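Ticket 941 - Folding sessions getting rejected on upload
Opened by: Bianka Orbán
Project: Tudance, bedroom laundry set
Status: waiting on Zanele

Hi Zanele! Me again, sorry. I'm getting rejections from the Prulow uploader and I can't work out a pattern, so I'm going to dump everything I've tried in one place and you can tell me which bit is silly.

Short version: I recorded 64 takes on the bed, all of them the same job (grab the pants at the waistband, fold over, let go, reset). The uploader took the first batch without a peep and then started throwing "tracking lost" on nearly everything after that. Same gripper, same bed, same pants, same me. The only thing I changed was my lunch.

Things I tried, in the order I tried them:

Restarted the recorder app. No change. Restarted the phone too, same thing.

Redid the calibration with the printed board. It passed on the second go, and the next two takes went through fine, so I got excited and did a whole run without checking - all rejected. Lesson learned, I now check after every few.

Slowed way down. I was probably rushing the approach, so I started coming in low over the bed with the fingers open, one on each side of the folded edge of the waistband, and waiting a beat before closing. Maybe a little better? Hard to say.

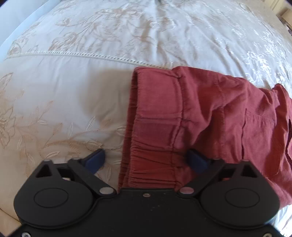 My best guess at the moment is the bedspread. It's white, and there are big smooth stretches with very little for the tracker to hang on to. The embroidery ought to help, but it's beige on white, so I don't know how much the software gets out of it. The red cotton stands out nicely, at least. When I go back through the log, the takes that died are mostly the ones where I worked over the plain part of the bed for a long time, and the ones that lived had more of the stitching in them. I wouldn't swear to it.

I did see the Fourie notes say to keep at least 300 tracked points the whole way through. Where do I see that number while I'm recording? I've only found it in the report afterward, and by then I've already folded the same pants a dozen times for nothing.

Reply from Zanele Shezi
Bedspread sounds likely to me as well. Can you turn on the live overlay (Settings, then Capture, then Show points) and do two takes over the plain part and two over the embroidery? Don't delete the rejected ones, I'd like to rerun them with the older tracker from December.

Update from Bianka
Found the overlay, thank you, I'd have never looked under Capture! Over the embroidery it stays up where it should. Over the plain part it drops to roughly half that the moment I get close. I'm sending all four takes now plus the rejected ones. Is it OK to throw a patterned blanket on the bed for the next run, or does that mess up the set?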